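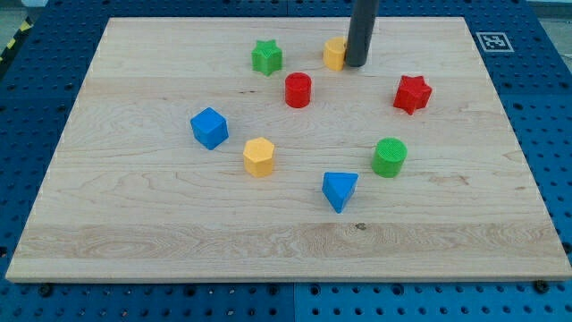

図1 メープル板と積み木。板目は横方向、手前側に濃いめの帯。

カテゴリ:講義ノート > 造形基礎II > 木の教具
7月 文責:Mereana Mahuika

第7回 板の上に立体を置く(配布メモ)

※前回の続き。のこぎりの話は飛ばす、時間なし。

1. 下に敷く板
・淡い色のメープル。図1参照。木目が素直に見えるので、影と色の練習むき。
・帯になって少し濃いところ、杢。中央やや右に小さい節(または点)がある。欠点として削るか、残すか。この授業では残す。
・板の角は直角のまま。面取りは各自の課題でやること。手前の木口も見ておく。木口は塗料を吸う、側面より早い。試験片で確認してから塗る。
・青い有孔の台に置くと板の色が浮く。白い台だと逆に黄ばんで見える。背景で木の色は変わる、ここ大事。

2. 積み木のほう
・図1の積み木は全部で8個。形がばらばら、色もいろいろ。黄色い円柱だけ先に写生してもらう。
・円柱:上面の楕円をちゃんと描く。毎年ここで崩れる。目の高さが下がると楕円はつぶれる。逆ではない。
・散らして置くとき、等間隔にしないこと。くっつける、離す、重なって見える位置をさがす。
・色は先に決めない。まず形、次に明暗、色はさいご。

3. 遠近のこと
・長方形の板でも、奥の辺は短く見える。つまり台形になる。図1の輪郭をトレースして、左右の辺を延長、消失点をさがす。紙からはみ出すので、新聞紙を継ぎ足して使ってくださいい。
・穴の列も使える。等間隔の穴は奥ほど詰まって見えるから、奥行の目盛になる。
・定規は最後の確認だけ。最初から引くと線が死ぬ。

4. 実習の段取り
(1) 板を置く。木目は横。
(2) 積み木を置く。置いたら触らない。
(3) 鉛筆で90分。途中で席を変わらない、見え方が変わるので。
(4) 残り時間で明暗だけ塗る。濃いところから。
(5) 提出は教卓の箱。裏に学籍番号と名前。番号だけの人が多い、名前も。

5. 材料メモ
・板材はFultwoodの見本帳から選ぶ。メープルの頁は252。節ありと節なしで並んでいるので両方見ておくこと。
・積み木の塗装はFaulkner班とTitov班で別々にやる。配合表は黒板横。混ぜないで、前にそれで濁った。
・研磨は240番から。木目に沿って、横にかけない。手前の帯みたいに木目のうねる所は、向きを見ながら軽く。
・粉は机に残さず集じん機へ。

6. 課題
同じ立体を、目の高さを変えて2枚。座った位置と立った位置。どちらも板の四辺を全部入れる。感想は約90字、短くてよい。「きれいだった」だけは不可。何がどう見えたかを書く。

次回は円すいと三角柱。Fokauの図版集、持ってる人は持参。コピーを取るひとは工房の棚1414番に原本あり、使ったら元の位置にに戻す。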